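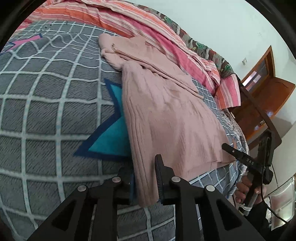

Yareli Robles wrote in to say that the team's move up to the Skellanley Endurance Series came sooner than she expected, and she asked whether the club still plans to run the regional sprint rounds next year. The short answer is yes, with one car instead of two.

The longer answer takes in a few things that were settled after the last round at Punis, so they are all in this issue.

2018-06-25

The entry

Harkolton Racing has put in an entry for the full endurance season. The series opens next April at Punis and has eight rounds, two of them night races. The entry is for one car in the production class, with three named drivers. Abundio Xolalpa and Anayeli Cuevas are confirmed. The third seat is open until the fall tests, and Tirta Pelupessy will drive on the first of those test days.

The series accepts a limited number of cars in our class and gives priority to teams that have finished a season in a recognized regional championship. We meet that rule. What we do not have yet is a result over a long distance. The organizers want to see a finish in a race of at least four hours before they hand out a permanent number, so we will run the Magaña four-hour race at the end of this season as a qualifying event. A finish is enough. The position does not count.

The car

The older of the two sprint cars will be converted. It has the stronger shell and the newer cage, and its engine was rebuilt over the winter. The list of work is long: a larger fuel cell with dry-break filling, a second set of lights, a driver cooling system, air jacks and a new loom. The gearbox stays as it is for now. Eliseo Tovar wants to open it up after Magaña and decide then whether third and fourth need to be replaced with the wider gears.

Brakes are the open question. In sprint races we have never needed more than one set of front pads for a weekend. At Punis the cars come down from top speed into the first hairpin every lap, and in a long race that will wear out our current pads well before the end. We have two other compounds to try. One of them squeals badly when cold, and Anayeli did not like the feel of it at low speed, but it lasted much longer on the dyno.

The converted car will carry number 89 in the qualifying race. The other car keeps its present number and goes on in the sprint rounds.

Fuel and stops

The rules set a minimum time in the pits for each refueling stop, measured from line to line. Driver changes can be made in the same stop, but work on the car can't start until the fuel hose is off. That means a wheel change during a fuel stop costs real time, and most teams in the class try to get two fuel stints out of one set of tires.

On paper our car can do 50 minutes on a tank at race pace. Abundio thinks he can stretch that to 65 with early shifting and some lifting before the slow corners - he has always been easy on fuel - but we will plan on the lower figure until we have test data. A full-course yellow would change the picture, and so would rain.

Pit stop practice starts in the workshop as soon as the air jacks are fitted. The refueling crew has to hold a series permit, and the course is held on the Saturday of the Magaña weekend. Two people have signed up and we need two more. You will need fireproof overalls, gloves and a balaclava, all within date. The team has spare helmets but no spare boots.

Last time out

At Punis, Anayeli finished fourth in the first sprint and retired from the second with a broken driveshaft. Abundio was sixth and fifth. He lost a place on the last lap of race one after running wide at the chicane, and he was not penalized for the contact that followed. The stewards looked at it and called it a racing incident.

The driveshaft failed at the outer joint. The one on the other side has been checked and is fine. Both are being replaced anyway, and the old good one goes in the spares box.

Travel to Magaña

The truck leaves the evening before scrutineering. Anyone who wants a seat in the van should tell Eliseo by the end of the week. Paddock passes are limited to eight for our entry, and drivers and the refueling crew get theirs first.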